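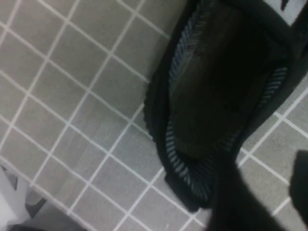
How long should I wait before sealing new grout on a bathroom floor?
Two to three days for regular cement grout, longer if the room stays damp. Check the bag, because some brands want a full week.

tilefoot_marge
OK so that's the short version from the sticky, but I want to hear from people who've lived with it. We just redid the upstairs bath in our place out in Reltbridge, small gray squares with white grout (I know, I know), and my husband wants to seal it tonight. It's been in for a day and a half. I say wait. He says the fan's been running nonstop so it's fine. Who's right?

dunmore88
You are. I sealed mine early once and got cloudy patches that never went away. Ended up scraping out the worst of it with a hand saw, which took me most of January. Wait the full three days at least.

hexandpenny
I'd go further and ask why you're sealing at all. I've had white grout in my hall bath for 13 years, never sealed it, and I scrub it with baking soda and an old toothbrush when it looks dingy. Looks okay to me!

dunmore88
Looks okay to you, sure. Do you have kids? Dogs? Mine was brown by the sink in two months.

hexandpenny
Two kids, one very muddy dog. Maybe your mop water's dirty? People push that gray water around and it settles right into the joints. Change the bucket halfway through and you'd be surprised.

tilefoot_marge
Ha, I'm definitely guilty of the mop thing. I do want to seal though — I picked white against everybody's advice and I'd like to enjoy it for at least a year before they get to be right. Anybody used the Hendomia penetrating one? The guy at Quiroga Tile pushed it pretty hard, but he was also trying to sell me a 300 dollar steam cleaner, so.

slowcure
Used Hendomia on my laundry room. It's fine. Goes on thin, barely smells, and you need to wipe the extra off the tile within a few minutes or it dries to a haze. Work in small patches. Water still beads on mine after some 2 years.
Skip the steam cleaner. Steam is rough on sealer anyway.

hexandpenny
Agree on the steamer, at least we've got that.

kettlebrook
Before you open anything, was it epoxy grout? If so, you don't need sealer and it'll just sit there getting sticky. My sister's contractor used Clollico epoxy and she went and sealed it anyway. What a mess.

tilefoot_marge
Oh good question. Just dug the bag out of the garage, it's plain sanded cement. The back says 72 hours before sealing. I've read that out loud to him twice now.

dunmore88
And?

tilefoot_marge
He's gone to get a new mop bucket. Sealing on Saturday's off the table too, his mother is staying over, so it'll get extra time whether he likes it or not. Will post how the Hendomia goes on.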